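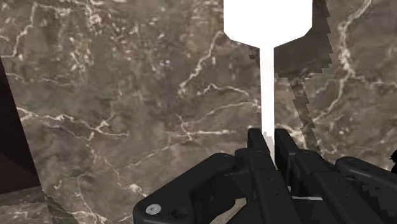 How to Seal a Marble Countertop

Marble is a soft stone with small pores, and liquids work their way into it. A sealer fills those pores near the surface so that a spill sits on top long enough for you to wipe it up. Sealing a kitchen counter is a job most people can do in an afternoon, plus a night of leaving it alone.

A sealer slows down stains. It does nothing about etching, the dull marks left by lemon juice, vinegar, wine and tomato. Those come from acid eating the stone itself, and the only fix is polishing.

What you need

Penetrating stone sealer (also sold as impregnating sealer)
pH-neutral stone cleaner
Acetone, for grease spots
Four or five clean white cotton cloths
Painter's tape
Nitrile gloves
A soft brush or foam applicator

I use the Kurnovier water-based sealer because it has little smell and I work in a small kitchen. Solvent-based sealers such as the one from Fornari go deeper into dark or busy stone, but you will want the windows open and the stove off. Either kind is fine. Do not buy a topical sealer, the sort that leaves a film. It scratches and peels, and taking it off is a long job.

Step 1. Test the stone

Put a spoonful of water on the counter near the sink and another in a spot that gets less use. Leave both for 20 minutes, then wipe. If the stone has gone darker, water is getting in and it needs sealing. If the color has not changed, your old sealer is still working and you can stop here. Adding more sealer to stone that won't absorb it only leaves a haze.

Gray and brown marbles can hide the dark spot. Look at it from the side with a lamp on.

Step 2. Clean

Clear everything off, including the toaster. Wash the whole surface with the stone cleaner and rinse with plain water. Dish soap leaves a film, and glass cleaner often has ammonia in it, so leave both under the sink. For greasy areas near the stove, dampen a white cloth with a little acetone and rub lightly. Keep acetone away from plastic trim, painted cabinets and any flame.

Stains that are already in the stone should be drawn out now. Once you seal over them they are much harder to shift.

Step 3. Let it dry

Give it overnight at least. In a damp house, give it a full day. Sealer can't get into pores that have water in them.

Step 4. Tape and try a small patch

Tape off the sink rim, the cooktop and the wall. Put on gloves. Try the sealer on a patch behind the faucet and let it dry to see whether it changes the color. The 1000 ml bottle is more than an average kitchen needs, so there is plenty to spare for a test.

Step 5. Apply

Work in sections you can reach without stretching. Wet the stone evenly with the applicator and keep it wet for the time on the label, usually between 5 and 15 minutes. If a spot drinks it in and looks dry, add a little more there.

Step 6. Wipe it off

Wipe up every bit of extra sealer before it dries, then buff with a second dry cloth. Most bad results come from skipping this. If you find a streaky patch later, dampen a cloth with fresh sealer, rub the patch, and buff it dry right away.

Step 7. Second coat

Apply 2 coats on honed marble. Polished marble often needs only one. Check the label for the wait between coats.

Step 8. Cure

Keep the counter dry overnight and hold off on oil or wine for a full day. Then repeat the water test from Step 1.

How often to reseal

Test every six months and go by the result. The area around my sink needs it every year, and the far end has gone three years without.

Rafail Lambrakis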